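Search
Search listings...
Go

Helper wanted for two-arm tabletop robot build, Vaughan Workshop

Posted 14 June 2023

I am looking for one person to help finish a two-arm tabletop robot in the shared workshop at Vaughan. I started the build in February. The project is called Mosar. The arms move and the grippers open and close on command. I need someone to run pick-and-place trials with me, log the results, and help clean up the control code.

The work is 34 hours in total, spread over evenings, and pays $917 on completion. Parts and tools are covered by the workshop. You would need to sign the Nultiseo member agreement before using the machines.

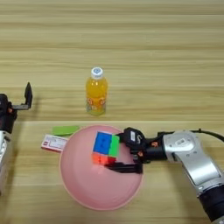 Trials follow a fixed routine. One of us resets the table, the other starts the run and writes down the outcome. I use ordinary household items and keep adding new ones. The puzzle cube and the pink bowl are used in most of the pick trials, and the juice bottle stays on the table so the arm has something tall to steer around. The target is 500 logged trials. You can bring small items of your own if they are clean and not breakable.

What you would do:
- Reset the table and run trials
- Keep the log in a shared spreadsheet
- Check cables and finger screws before each session
- Fix small bugs in the Python scripts

You should be comfortable with basic Python and a hex key. Experience with robot arms is useful but not required. You must be 18 or older and able to stand for a couple of hours. Tie back long hair and leave loose sleeves at home. Both arms have a stop button, and I will show you how to use it at the first session.

The bench is in room 1133, at the end of the Zarninmont Street hallway. Street parking is free in the evening.

To apply, leave a short note at the front desk for Eluned Lougher. Say what you have built or repaired, which evenings you are free, and how to reach you. A resume is not needed.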